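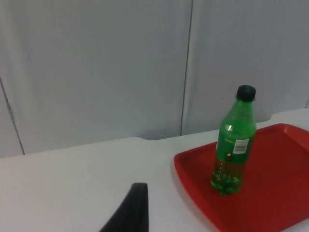

Figure 1. Green soda bottle upright on the red tray during the open day, from the wrist camera.

5. The open day as a field setting

5.1 What we set out to show

Most of this paper so far has dealt with sessions in which the only people in the room were those who had built the system, and we were keen to see how the same work would look to people who had never stood next to it. The open day at the Greenberg building in Remness, on Wed 12 April, gave us that chance, and we would like to thank everyone who came through the door and stayed longer than they needed to. We had 31 visitors in all, in small groups, over a morning and a long afternoon. Some were parents with school-age children, some were from firms nearby, and a fair number had simply seen the sign at the gate and wondered what was going on inside.

We kept the task as plain as we could make it. Bresus, the control software described in Section 3, was given green soda bottles to handle and a red serving tray on a white table. We had first planned a longer program with cups and cutlery, but Matěj Trnka argued back in January that a visitor should be able to tell what the arm is meant to do before anyone opens their mouth, and we came around to his view fairly quickly. Strong colors helped here too – even from the back row people could follow a green bottle and a red tray (Figure 1), and the smaller children called out the colors as they went. 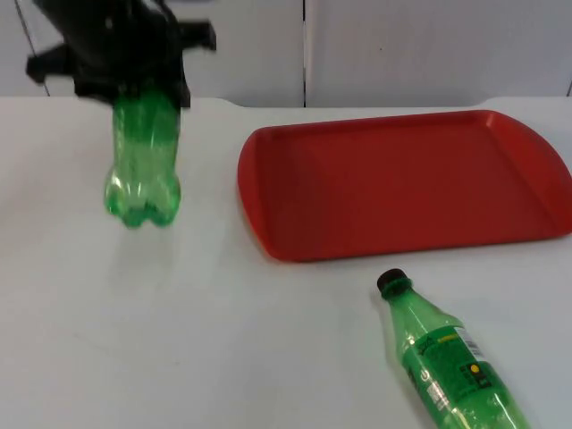 Gellow Group for Everyday Manipulation

5.2 How visitors talked about the work

We had expected questions about speed and about jobs, and we did get them, but far more of the talk was about the grip. With a bottle hanging from the black gripper over the table, and another lying on its side in front of the tray, people wanted to know how hard the fingers squeeze, whether the arm can feel a thin plastic wall give way, and what it would do with glass. One father told us at some length about the bottle return machine at his grocery store, and his account of the ways it fails was so useful that two of us went back to our notes on handling errors that same evening.

Green see-through plastic is also a fine way into the subject of vision. Light passes through it, the table shows behind it, and its outline can be hard to find in a camera picture. We explained this to each group in our own words, without slides, and then let them look at the camera views for themselves. Several people said they had taken seeing to be the easy part and grasping the hard part, and they left less sure of that. We think this was the best outcome of the day, although we have no measure for it.

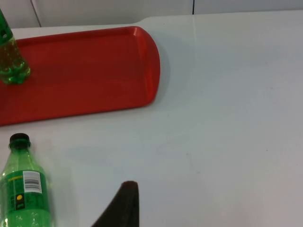

Reading time for this section: 4 minutes

5.3 Two points of view

The wrist camera drew the longest looks. From there a visitor sees one dark finger coming up from below, a stretch of white table, and bottles that run out of view at the side. A schoolgirl asked how the robot knows that a bottle goes on when it can only see a piece of it, and we have since borrowed her question for our teaching, with her permission and her mother's. The fixed camera gives a calmer picture, with the tray and the back edge of the table in one view, and most adults preferred it. The children mostly wanted the wrist.

Each group had 90 minutes with us, counting the walk over from the main hall, and this was a little too long for the youngest. If we do this again we will split the visit in two and put some drinks and a place to sit in between. We would also hand out a short printed sheet, as several visitors asked for something to take home and we had only the full project report to offer them, at 610 pages.

The comments left in the guest book were read by all the authors and are used in Section 6, where we return to the matter of what people expect from a gripper before they have seen one close up.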